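Visit report: Zellport console repair workshop, Clodau
04/06/2026

The Zellport workshop opens its service floor to visitors twice a year. Our group was limited to eight people and was led by Jasmina Ionescu, the senior technician. The tour started in intake, where each console is logged by serial number, photographed, and tested with a known good cartridge before the case is opened.

The shelves hold 1,118 units, mostly 8-bit and 16-bit machines. Handhelds are stored separately, with the batteries removed. 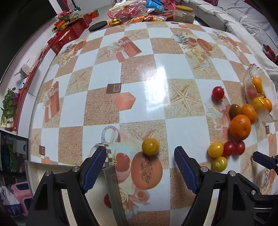
Cartridge contacts are cleaned with isopropyl alcohol and a lint-free swab. Spyros Golob showed the replacement of a 72-pin connector on a front-loading NES. The old part had been boiled by a previous owner and no longer gripped evenly. After the swap the console started on the first try with four of five games. The fifth had a cracked solder joint on the ROM chip.

Capacitor work takes up most of the bench hours. Almost 400 boards were recapped last year. The standard charge is $55, return shipping not included.

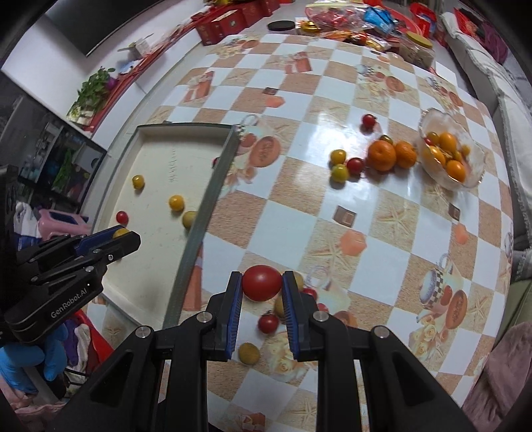

Display testing

Every repaired unit runs for 100 minutes on a CRT. Composite and RGB outputs are checked separately. Gianni Gatti keeps the test log on paper and enters it in the database on Fridays.

The next open day is in August. Registration is by email, and visitors may bring one console each for a free inspection.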